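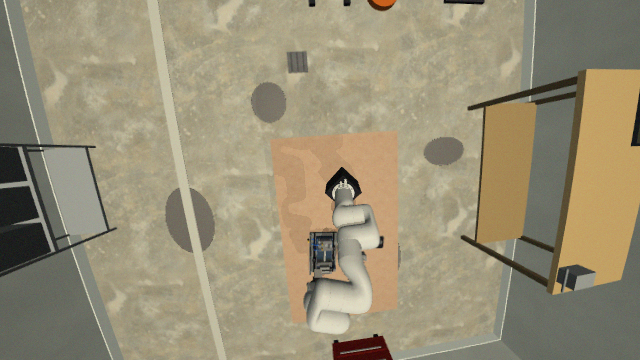
How Do Factories Stay Cool? All About Heat Exchangers

Rub your hands together fast. They get warm. Anything that moves, rubs, squeezes or melts makes heat, and a factory does all of those things all day long. Motors spin. Presses squeeze. Plastic is melted and pushed into molds. If the heat stayed where it was made, the machines would get too hot to work.

So the heat has to be moved. One of the most useful tools for moving it is called a heat exchanger. You will find out how one works on this page, and there is an experiment at the end that you can do at the kitchen sink.

Which way does heat go?

Heat always travels by itself from a warmer thing to a cooler thing. Put a metal spoon in hot soup and the handle gets warm. Heat is going from the soup, into the spoon, and up to your fingers.

It keeps going until both things are the same temperature. A cup of cocoa left on the table ends up as warm as the room and no warmer. The bigger the difference between the two, the faster the heat moves. Cocoa cools quickly at first and then more and more slowly.

Cold does not travel. When you hold an ice cube, it feels as if cold is going into your hand, but heat is leaving your hand and going into the ice.

Two liquids that never touch

Imagine a machine filled with hot oil. You want to cool the oil with water. You could pour the water straight in, but then you would have a mess of oily water and a broken machine.

A heat exchanger solves this with a thin wall. Hot oil flows on one side and cool water flows on the other side. The heat goes through the wall. The oil and the water do not. The oil comes out cooler than it went in, and the water comes out warmer.

The wall is usually metal, and metal lets heat pass through easily. Wood and plastic are slower at it. That is why many cooking pots are metal and many pot handles are not.

Tubes or plates?

There are many kinds of heat exchangers. Two kinds are very common in factories.

The first is the shell and tube. Picture a big round barrel lying on its side, with lots of thin straws running through it from one end to the other. The barrel is the shell and the straws are the tubes. One liquid goes through the tubes. The other liquid fills the space around them. The town of Hiluvgate has a paper mill with a shell and tube heat exchanger that has 377 tubes inside it. One fat tube would not do the same job. Many thin ones have a lot more wall for the heat to go through.

The second kind is the plate heat exchanger. It looks like a very thick metal sandwich. Thin sheets of metal are squeezed together with small gaps between them. Hot liquid goes in the first gap, cool liquid in the second, hot in the third, cool in the fourth, and so on. The sheets have ridges pressed into them, like a potato chip. The ridges make the liquid swirl as it goes by, and swirling liquid gives up its heat faster than liquid that slides along smoothly.

A visit to a bottle cap factory

Piltico is a company that makes plastic bottle caps. The plastic starts out as tiny beads. A machine melts the beads and pushes the melted plastic into a metal mold with lots of cap shapes in it. Then the plastic has to get hard again before the caps can drop out.

Cool water runs through small channels inside the mold. The water takes heat out of the plastic, and the caps are firm in eight seconds. Then the mold opens, the caps fall out, and the whole thing starts over.

The water is now warmer than it was. It would be a waste to send it down the drain. At Piltico it goes to a plate heat exchanger, where it gives its heat to a second stream of water. Then it goes back to the mold to do the same job again. Water that goes around and around like this is said to be in a closed loop.

What happens to the heat?

Heat does not disappear. It has to go somewhere. Sometimes it is let out into the outdoor air by large fans. Sometimes it can be used.

The Chacko dairy heats milk to kill germs and then cools it down again. Hot milk that is on its way out flows past cold milk that is on its way in, with a thin metal plate between them. The hot milk warms the cold milk, and the cold milk cools the hot milk. The dairy needs less fuel for heating and less electricity for cooling.

In December, warm water from a factory can also be used to heat offices or a greenhouse. The Grustard greenhouse grows tomatoes in winter this way. Its pipes run under the plant beds.

Keeping it clean

Have you ever seen white crust inside a teakettle? It is called scale. It comes from minerals that were in the water. Scale can build up in a heat exchanger too, and heat has a hard time getting through it. Even a thin layer makes a difference. Workers check the temperatures of the liquids going in and coming out. If the hot side is not cooling as much as it used to, the plates or tubes may need cleaning.

A plate heat exchanger can be taken apart. The bolts are loosened, the plates slide apart, and each one is washed. Rubber seals around the edges are checked for cracks before everything is bolted back together.

Heat exchangers near you

A car radiator is a heat exchanger. Hot liquid from the engine goes through thin tubes, and air blows past them. A refrigerator has one inside and another one underneath or at the back. A room radiator is one as well.

You have one in your nose. When you breathe in on a cold day, the air is warmed by the blood flowing just under the skin inside your nose, long before it gets to your lungs.

Try it yourself

Ask an adult to help you.

You need:
A small metal cup or clean can with no sharp edges
A large bowl
Warm tap water, no hotter than 90 degrees Fahrenheit
Cold tap water
A thermometer that is safe to put in water

1. Pour cold water into the bowl until it is half full.
2. Fill the metal cup with warm water.
3. Measure both temperatures and write them down.
4. Stand the cup in the bowl. The water in the bowl should not go over the rim of the cup.
5. Measure both again every two minutes until they stop changing.

Now do it again with a plastic cup. Did it take longer? Stir the water in the bowl the third time and see what that does.

Words to know

Closed loop: a path that a liquid goes around again and again.
Heat exchanger: a device that moves heat from one liquid or gas to another without mixing them.
Mold: a hollow shape that something soft is put into so it will harden in that shape.
Scale: a hard crust left behind by minerals in water.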